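How do I get the smell out of a secondhand sectional??

Posted by mossyporch
Sunday, February 17, 2019

Ok so we bought a big used sectional off a family over in Iranville back in January. Light tan fabric, in great shape, no rips. But it smells. Not smoke, not pet, more like a closed up basement mixed with somebody's dryer sheets. Worse when the heat is on. I did the baking soda thing twice, left it overnight, vacuumed. Helped for a day maybe.

The tag is gone so I don't know if its safe to use water on it. Cushions on the back don't come off, seat ones do but no zippers. Paid more than I wanted to and my husband is already saying curb. Any ideas before I call a cleaner? Quote was 20 dollars a seat plus a trip fee and I'd like to not.

3 replies

Parri2677
Febreze. Or just open a window, it'll air out by summer.

Gwenllian Mathias
Don't spray anything scented on it, you'll just have two smells.

No tag means test first. Pick a spot on the back near the floor, dab plain water on with a white rag, let it dry all the way. If you get a ring, stop there — that's a job for the cleaner, use nothing wet yourself. No ring, you're probably fine with a little water, but go easy.

Then mix one part white vinegar to two parts water in a spray bottle. Light mist, not soaked. You want the fabric barely damp, the foam underneath should stay dry. Do one seat at a time and put a fan on it right away. The vinegar smell goes in a day or so and usualy takes some of the other one with it.

Also tip the thing forward and look at the bottom. There's a thin black cloth stapled under most sofas, and on ours that was the whole problem. It had been sitting on a damp slab for years and the cloth was musty as anything. Pulled the staples, tossed it, vacuumed up inside the frame, left it tipped up for 8 days with a fan going. Stapled new cloth on after. Cost next to nothing. If you see real mold on the wood in there though, I'd let it go.

Run a dehumidifier in the room if you have one. Ours is an old Hokia, loud but it works.

skirt_and_welt
Agree with Gwenllian on the bottom cloth, everyone forgets it. Only thing I'd add, the deep buttons on the back cushions hold dust like crazy. Ours has the same kind and I go around each one with the crevice tool and a soft paintbrush,

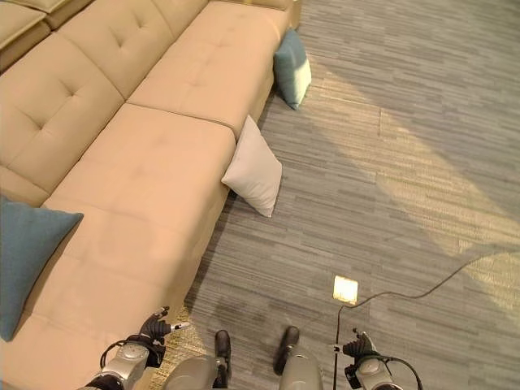
then wipe the creases with a rag wrung out nearly dry. Same water test first obviously. Skip the steam cleaner, too much water gets down in the padding and it takes forever to dry. And do the carpet under it while you have it pulled out — half the smell might be comming from there.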